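Chapter 14
Recording Demonstrations with Multi-Fingered Hands

After reading this chapter, the student should be able to
define an episode and state its start and end conditions;
choose camera positions for a tabletop task with two arms;
explain how a wrist view differs from a fixed view as input to a policy;
write a reset procedure that another operator can follow;
compute a success rate and report it with the number of trials.

Chapter 13 treated the control of a single hand with known contact points. In most practical tasks the contact points are not known beforehand. A ball can be held by many combinations of fingers, and a small change in wrist angle moves the load from one finger to another. Writing a rule for each case is slow. The alternative studied in this chapter is to record a person operating the robot, and to fit a policy to the recorded states and commands.

The running case is the Plevden set, recorded under the direction of Seraina Kofler. It contains 945 episodes of tabletop tasks with two arms, each carrying a five-joint-group hand controller. Recording was done with the Vindex logging package. The tasks are short: grasp an object, move it, release it. A tennis ball is one of the harder objects, as its curved surface leaves the fingers little to close on except the ball itself.
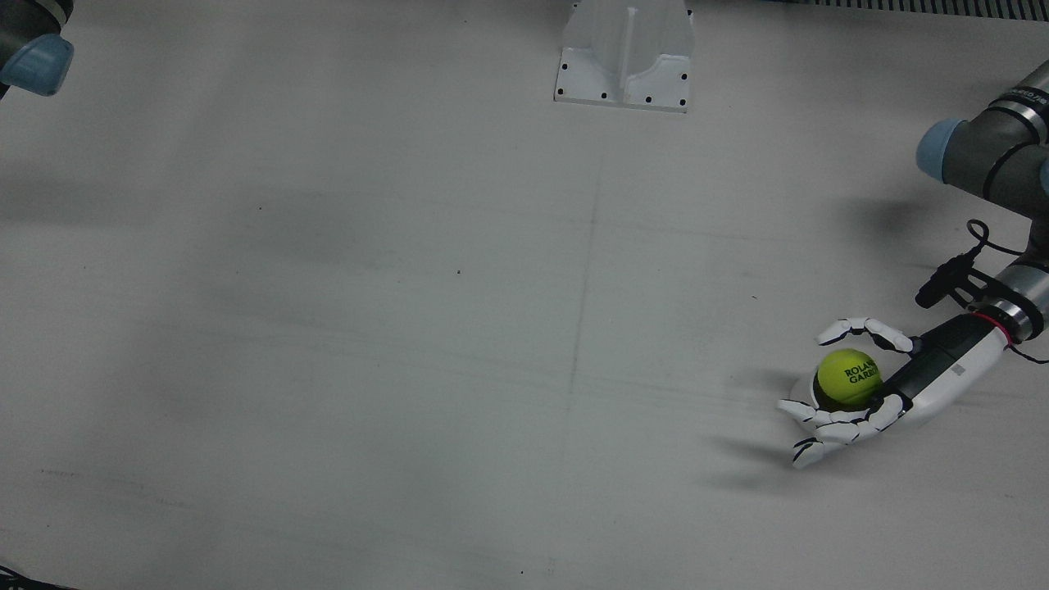 14.1 TERMS AND NOTATION

An episode is one continuous recording, from the start command to the stop command. A step is one entry in that recording. Each step holds an observation o(t) and an action a(t). The observation consists of the joint positions q(t) of both arms and both hands, together with one image from each camera. The action is the set of joint targets sent to the controllers at time t.

A grasp is called enclosing when the fingers oppose each other across the object and the palm limits its motion toward the wrist. It is called a fingertip grasp when the palm plays no part. The distinction matters for labeling, because the two types fail in different ways. A fingertip grasp usually fails during transport. An enclosing grasp usually fails at release, when one finger opens late and pushes the object sideways.

The home pose is the fixed joint configuration q(0) to which an arm returns between episodes. An approach segment is the part of an episode from the first arm motion to first contact. Approach segments are included in training. They account for a large share of the steps, and a policy fitted without them has no basis for moving a free hand above the table. 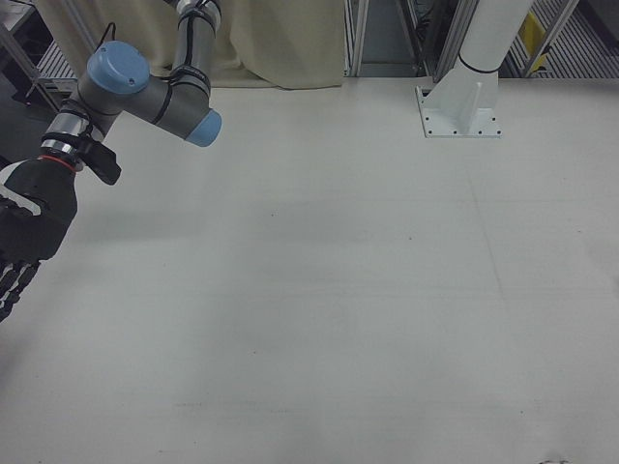
14.2 CAMERA PLACEMENT

A fixed camera gives a view in which the table does not move. Object position in the image then corresponds directly to position on the table, subject to calibration. The weakness of the fixed view is occlusion. Once the hand closes, part of the object is hidden by the fingers, and the contact itself may not be visible at all.

A wrist camera reduces this problem but adds two others. First, the whole image changes with every motion of the arm, including the part that shows the room. Second, the image has no constant upright direction. The floor may run along one side of the picture and the ceiling along the other. Images of this kind should be stored as captured, and any rotation should be applied at load time from the recorded joint positions. 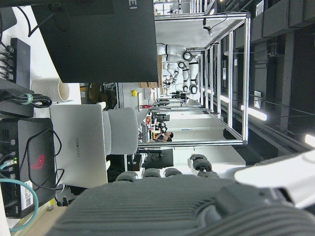 Background content has a measurable effect on the fitted policy. In the first Plevden trials, a policy trained on wrist images alone completed 14 of 40 test grasps after the workstation furniture had been moved. The same policy, trained again with random crops and with the fixed view added, completed 31 of 40. The hand, the arm and the objects were unchanged between the two tests.

Exercise 14.6 asks the student to separate the contribution of the crops from that of the second view.

14.3 OBJECT POSE AT RESET

A reset is complete when both arms are clear of the object and the object lies in a pose drawn from the start distribution. For a ball, the pose reduces to a position. For a mug it does not. A mug may stand upright, stand inverted, or lie on its side, and in the last case the direction of the mouth and the location of the handle must both be specified. Operators left to choose tend to stand the mug upright with the handle toward themselves. The resulting data cover a narrow part of the distribution, and the omission is seldom noticed until testing. The Plevden procedure assigns each start pose from a printed list. 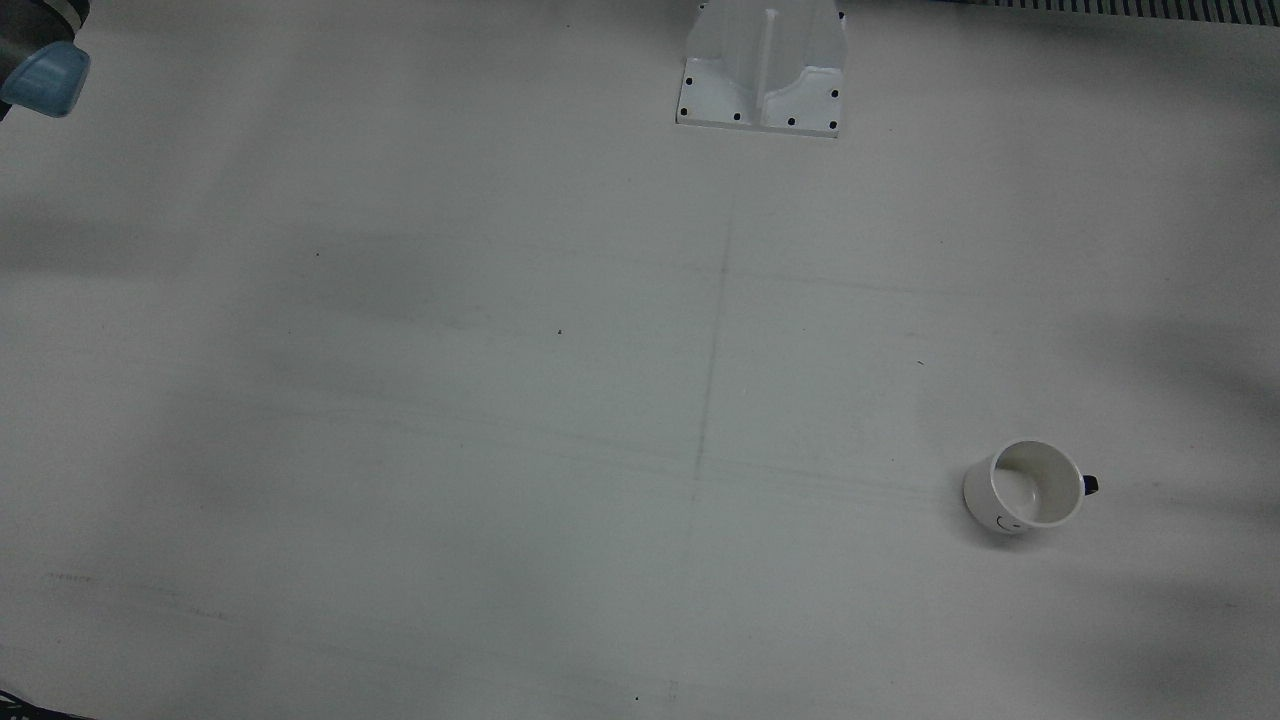

14.4 ACCEPTANCE OF EPISODES

Each episode is reviewed once before it enters the training set. The reviewer checks that all camera streams are present, that the time stamps increase without gaps, and that the final state matches the task label. Episodes that fail the first or second check are deleted. Episodes that fail only the third are kept, relabeled as failures, and stored apart from the rest. Their use is taken up in Section 14.9.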